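**Ilona Bíró** is a squash player and coach who competes for the Nandel Squash Club and trains juniors at the Perkness Courts. She is best known for her run in the Szűcs Open, which she entered as a qualifier and left as runner-up, and for her later work on the Botgate League, a team competition for clubs with four courts or fewer.

## Early career

Bíró started out in tennis and moved to squash at age 10, when the indoor tennis hall near her home closed for repairs and did not reopen. Her first coach had her play left-handed for a full winter to fix a habit of hitting too early on the backhand side. She is right-handed, and the drill is still part of the junior program at Perkness.

She joined Nandel as a junior and moved up to the first team after two seasons in the reserves. For most of her career she played at third string. Club records list her at first string for nine matches, all of them during a spring when two teammates were injured.

## Playing style

Bíró plays a slow, defensive game built on the high lob and the straight drop. She rarely volleys from behind the short line. Opponents have described her matches as long, and a league rule that limits warm-up time was first proposed after one of her evening matches ran past the closing time of the building.

Her serve is a soft, high ball aimed at the side wall near the back of the service box. She has used the same serve from both sides since her junior years.
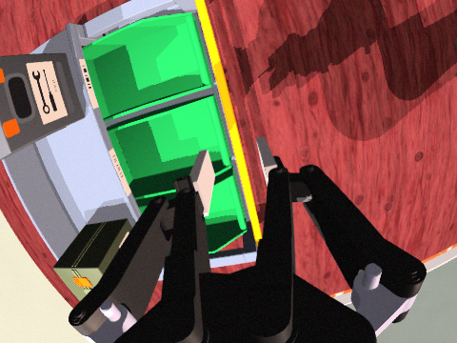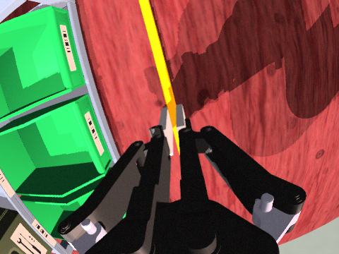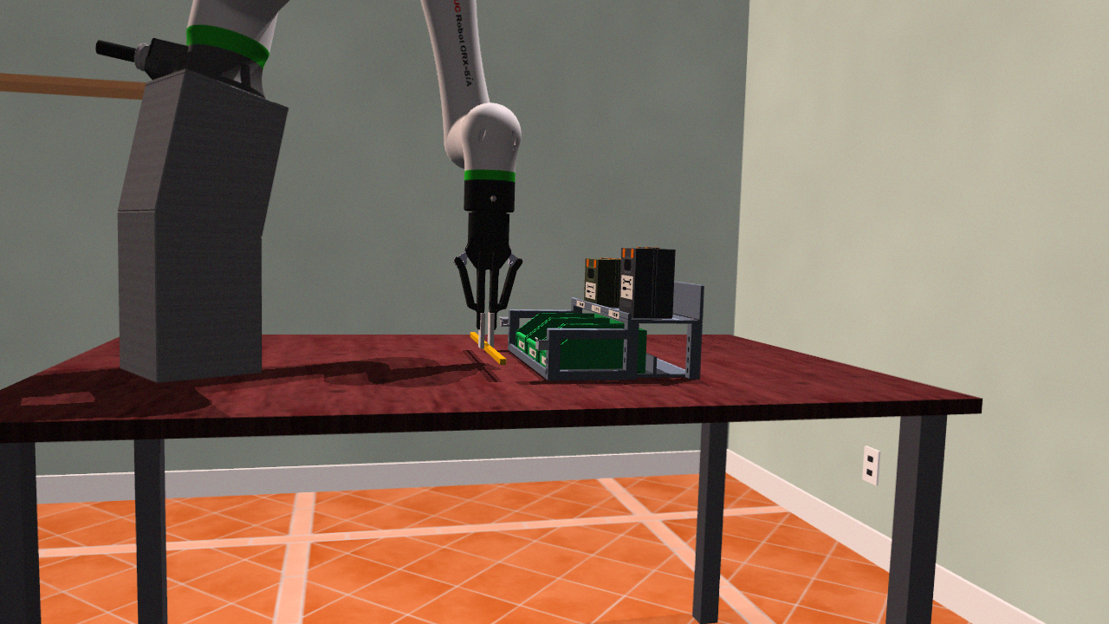 ## Szűcs Open

The Szűcs Open is held each August and has a main draw of 16 players. Bíró won two qualifying matches to reach it, then beat the second seed in five games in the opening round. Her quarterfinal and semifinal were both decided in four. She lost the final in straight games, 11–6, 11–8, 11–9.

She returned the following year as a seeded player and lost in the first round. She has not entered since, although she has refereed there.

## Botgate League

The Botgate League began as a winter series among three clubs that could not meet the court requirement of the regional league. Bíró drew up the first schedule and wrote the scoring rules, under which a team earns one point for each game won and three more for winning the tie. A tie is played over four strings, and when match wins are level the result goes to the team with more games.

Each team must field at least one player under 18. Clubs objected to this in the first season and asked for it to be dropped, but the rule was kept after a vote at the spring meeting on Mon 3 March. The same meeting set the entry fee at $100 per team, which covers balls and referee travel.

## Coaching

Bíró runs two junior groups at Perkness, one for beginners and one for players already in league teams. Sessions for the beginners use a slower-paced ball and a shortened court marked with tape. The older group plays full matches every other week, with the players taking turns as marker.

She continues to play for the Nandel second team.

## See also

- Szűcs Open
- Botgate League
- Perkness Courts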